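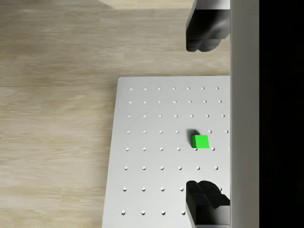

3.2 Participants and home practice

Adults recovering from a wrist fracture were recruited through the outpatient clinics at Likcombe and Pallham between August and the end of the following spring. Staff at the two clinics approached 143 people at the visit where the cast came off. People were left out if they had a second injury to the same arm, a nerve problem known before the fracture, or an operation planned during the study. Those who wished to take part signed a consent form at the clinic and were given a diary to take home.

Home practice followed the schedule set out by Kamata in the pilot work, with small changes. Each session lasted 15 minutes and was done 5 times a week. The first part was made up of slow wrist movements with the forearm resting on a table. The second part used household tasks that people said they wanted to get back to, such as buttoning a shirt, turning a key or peeling vegetables. Participants picked these tasks with their therapist and could change them at any clinic visit. Pain was noted in the diary before and after each session on a scale from zero to ten.

We chose household tasks after talking with patients at Prustden, where an earlier program had relied on putty and rubber bands. Many of them had stopped by the third week. They told us the exercises were easy to forget and seemed far removed from the things they were having trouble with. The therapists agreed, although two of them wanted to keep the putty for grip strength, and it stayed in the program as an option.

3.3 Outcome measures

The main outcome was self-reported hand function at 16 weeks. Grip strength and range of motion were secondary outcomes, along with a timed peg placement task. Boards for tasks of this type have holes at even spacing (Figure 2), and times from boards with different spacing should not be compared directly. For this reason the peg results are reported separately for each clinic.

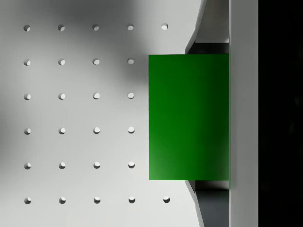
Grip strength was taken as the mean of three attempts, with the elbow bent and the arm held close to the side. The uninjured hand was always tested first. Where a participant could not complete an attempt because of pain, the attempt was recorded as missing and was not repeated that day.

Diaries were collected at each visit and entered by two people working separately. Differences were settled by going back to the paper copy. Radonjić's method for part-filled diaries was used where fewer than three sessions in a week were blank - weeks with more gaps than that were dropped from the adherence analysis but kept in all others.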